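Jidbridge: sidewalk navigation replay set and scoring tools
README and data card
Last revised September 29, 2025
Maintainers: Mitra Asadi, Wen-hsiung Chung

Jidbridge is a set of simulated sidewalk runs, plus the scripts we use to score a perception and local planning stack against them. It does not contain a planner. Please read the section on what the scores don't mean before quoting any of them to anyone, including us.

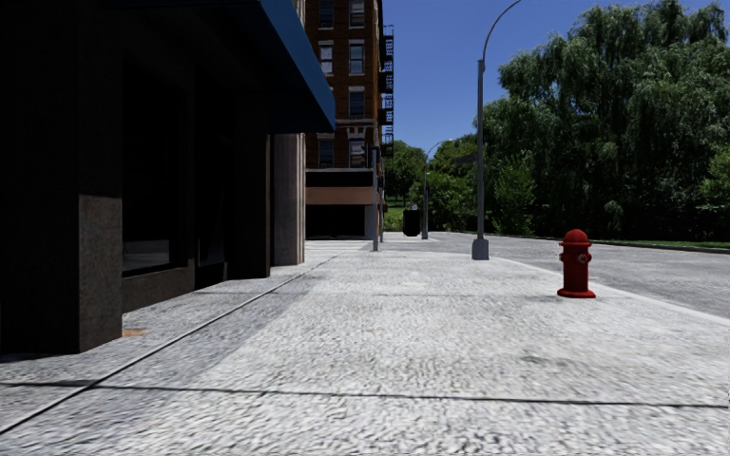
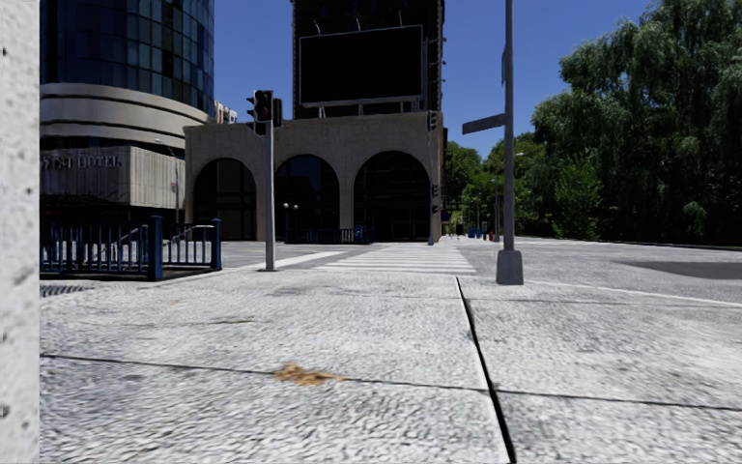 Rendered downtown blocks, RGB channel only.

What's in the set

122 episodes, all simulated. Each one is a point-to-point run along a sidewalk, with or without a street crossing. An episode folder holds:

rgb/ – colour images
depth/ – depth from the renderer, in metres
labels/ – per-pixel class ids
pose.csv – ground truth pose, one row per image
cmd.csv – velocity commands sent by the baseline planner
meta.json – map name, seed, sun angle, start and goal

The depth is perfect, and that is a problem. No sensor we have ever mounted on anything gives depth like that on dark glass. If your method uses the depth channel directly and does well, we would like to know what happens when you stop using it. A noise script (tools/rough_depth.py) is provided. Feng-yi Kuo wrote it against one stereo unit in one car park, so treat it as a rude gesture at realism and tune it for your own hardware.

The labels are perfect too, within the limits of the class list. See below for the limits.

Getting started

Python 3.10 or later. No GPU is needed for scoring.

1. Unpack the episodes somewhere with room to spare.
2. Copy config/default.yaml to config/local.yaml and set data_root.
3. Run: python -m jidbridge.check
4. Run the baseline: python -m jidbridge.replay --planner baseline --split dev
5. Score it: python -m jidbridge.score runs/latest

If step 3 complains about a missing pose row, download that episode again. Do not fill the row in by interpolation. We had two months of slightly wrong cross-track numbers from exactly that.

Replay is open loop. Your planner is shown the recorded images and its commands are compared with a reference path, but the robot does not move in response. A planner that drifts in the first few seconds gets the next image as if it hadn't. Closed-loop runs need the Grullance simulator build, which we can't redistribute.

Class list

Walkable: sidewalk, crossing, kerb ramp
Not walkable: road, grass, building, railing, pole, street furniture, vegetation
Unsure: grate, debris, other

The kerb has no class of its own. Its top face is labelled sidewalk and its vertical face is labelled road. Ching-wen Liu objected to this in January and was right, but changing it means re-exporting everything, and we haven't.

Paving seams are labelled sidewalk whatever their width. A wide black joint in the concrete and a thin one get the same id. The geometry under them is flat, as far as we can tell from the depth. Several detectors still treat the wide ones as a drop and stop dead. We don't count that as a collision, but it does count against progress, and on a real sidewalk I would sooner have the robot that stops.

Orange-brown patches on the paving are meant to be debris. Some are large enough to look like something you'd steer around. Most are a surface texture with no height at all, so the contact checker will happily let you drive over them. The label says debris either way. We have not settled whether avoiding them is good behaviour or wasted distance, and the score currently ignores the question.

Splits

train – most of the set
dev – 25 episodes
held-out – 4 episodes, one map, not in the public download

Yes, the held-out split is tiny. It was supposed to grow. If you beat the baseline on it by a small margin, you have learned very little. Sum-yee Tam reran the baseline there with different planner seeds and saw the ranking of two configurations swap.

Scores

progress – distance along the reference path, divided by its length
contact – any overlap between the footprint and a non-walkable object
off-walk – time spent with the footprint centre on road or grass, crossings excepted
jerk – taken from commands, not from pose

There is no single combined number. We used to publish one. People tuned to it, and the best result came from a planner that crept along the building side and hardly turned. It would have been a menace near a doorway.

What the scores don't mean

They don't say a robot is safe near people. Pedestrian behaviour isn't modelled in this release and none of the metrics look at it.

They say nothing about traffic signals. Signal poles and their black housings are in the maps as obstacles. Signal state isn't exported, so the crossing episodes test whether a planner can find the stripes and stay on them. They can't test whether it should have gone. Please don't describe this set as a crossing benchmark. The Prandby team did so in a slide deck and we had to write them a polite letter.

They don't transfer cleanly. We tried one policy trained here on a small outdoor platform. It managed straight stretches and then refused to enter a patch of shade. The maps do have hard light – a building side can go nearly black while the paving beside it stays bright – but it is renderer light, with no lens flare and no auto-exposure hunting. Training on it made the policy confident about renderer shadows.

They also favour tidy maps. Poles, lamps and hydrants are placed sensibly near the kerb. Real streets have sandwich boards, bikes on their sides and snow.

Known faults

– Thin poles vanish from labels/ in a few distant views but stay in rgb/. Depth keeps them.
– Willow-type foliage is labelled as a solid mass. The gaps between branches are wrong.
– Railings are solid in the contact checker. A narrow arm could pass between the bars in rgb/ and still be scored as a hit.
– Street-name signs and building lettering may be blurred or blank. Don't use the set for text reading.
– The Fülöp map loader caps meshes at 2,000 and drops the rest without a warning. Use our loader.

Reporting problems

Open an issue with the episode id, image index, commit hash and your config file. Reports that say only that the baseline is bad will be closed, as we know. Label fixes are welcome as patches to class_map.yaml, with a before-and-after score on the dev split. Mitra handles label patches and Wen-hsiung handles the scoring code.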